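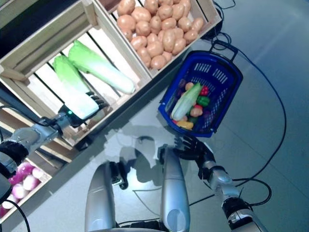

Left hand at the cabbage crate, basket on the floor

Cables and sharing the floor: what rules do you use?
Posted by kirkari_bench, 29 Jun 2022

We're writing house rules for our grocery picking setup at Jurkcombe and I love this part of the job! Do you set a keep-out distance?
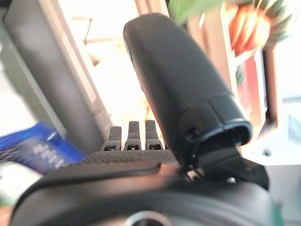 And do you check the fingers before every run, or once a day?

boonchu35
Before every run, always! Ours is 3 minutes: fingers, screws, cable slack, stop button. Write it on one sheet and tape it up. We also keep everyone about 3 meters back
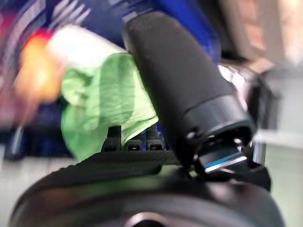
unless the arms are powered down, and one person holds the stop and does nothing else.

sturklow_fan
just tape the cables down
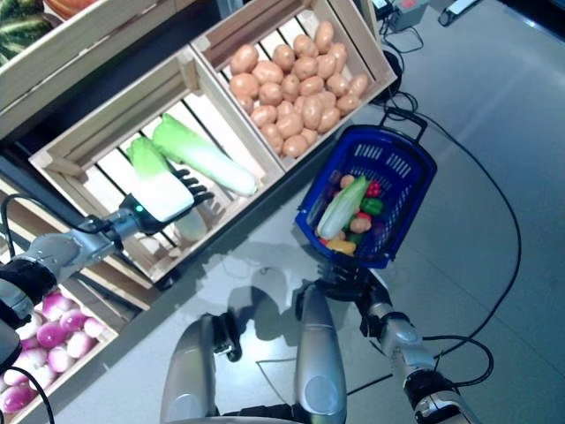 Cabbage in the left hand, basket in the right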